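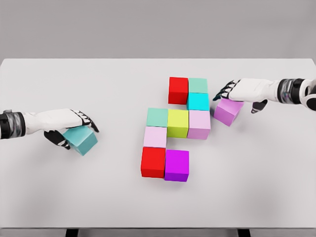

More than one visitor to the Prostton shop has asked why a board game needs to take three hours, and whether anyone would mind if it stopped sooner. Kamico, which has been publishing board games long enough to be blamed for several of the three-hour ones, has taken the point.

Search this site
Enter keyword
Go

KAMICO TO RELEASE BRUDOVACH, A GAME THAT ENDS

Prostton: Kamico will release Brudovach, a tile game for two to four players, in October. It plays in 50 minutes, including the argument over who goes first.

The game is set in a hill town of the same name, where rival families spend several generations trying to build a wall across each other's gardens. Players draw tiles, lay them in the town and collect points for every neighbour they inconvenience. A player who is entirely walled in may appeal to the mayor. The mayor is a card, and he is usually at lunch.

The rulebook runs to 3 pages. An earlier version was a good deal longer and contained a section on drainage, which our testers described as thorough. The section has been removed, although drainage enthusiasts will find it on our website, together with the optional goat.

Testing took place over the winter at the Prostton shop, in the back room with the bad radiator. The company would like to thank everyone who came, including the table that played the whole of the first evening with the scoring upside down and asked us not to change it. We did change it. Their version appears on the last page under "Other ways to play".

Brudovach comes in a box that fits on a normal shelf. Kamico is aware that its last big release, Rengifo, did not, and that some customers have been keeping it on top of the wardrobe. The Rengifo expansion is still on its way and will be the same height as the original, so that the two can at least be stacked.

The first printing is 1000 copies. Of these, 100 will be held back for libraries, schools and games clubs, who can ask for one by writing to the shop before the end of September. Please say how many people are likely to play it and whether you have a table. We ask about the table for good reasons.

Shops wishing to stock the game should get in touch in the usual way. Review copies are available now, and reviewers are invited to play the game before writing about it. Spare tiles will be posted free to anyone who loses one down the side of the sofa, up to a limit we have not yet had the nerve to set.

A launch evening will be held at the Prostton shop in October, starting at 7pm. There will be sandwiches. Doors close at 10pm, by which time everybody should have managed at least two games, or one if the mayor is involved.

Press enquiries: Kamico press desk, Prostton shop, mornings only.

Share this release
14 shares
6 comments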